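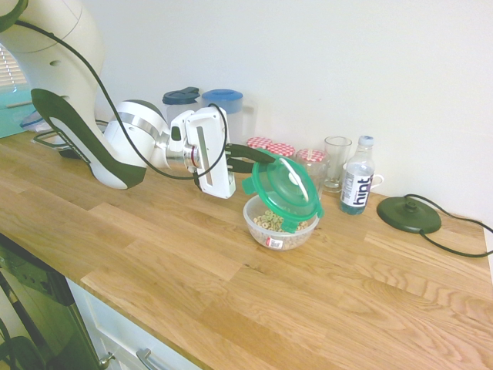

I've been putting off writing about prenups for months, mainly since my own sister signed one in October and we nearly fell out over it. So I rang Ingeborg Böttcher, a family mediator in Steinbach, and she laughed at me for a good minute. "People think it's a plan for leaving," she said. "Mostly it's a very dull list!" And she means dull. Couples argue over the savings first, she told me, and then over kitchen stuff, right down to a plastic bowl with a green clip-on lid. "I've had 2 meetings on bowls. The house took one."

I asked whether a signed paper kills the romance. She wasn't having it. "Is a will unromantic? You talk about money once, properly, and then you go and have dinner."
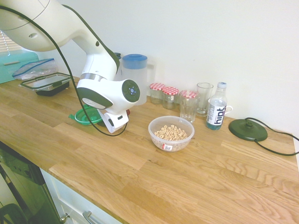 Her colleague Rainer Wiegand is less cheerful about the whole business (he'd joined us on the line by then, eating something crunchy). He worries about the partner who earns less and signs to keep the peace. "If one of you has 50 in the bank and the other has 3000, you aren't bargaining as equals," he said. He wants each side to see their own adviser, and he'd like a gap of several weeks before the wedding. Ingeborg thinks that's fussy. They were still bickering about it when I rang off.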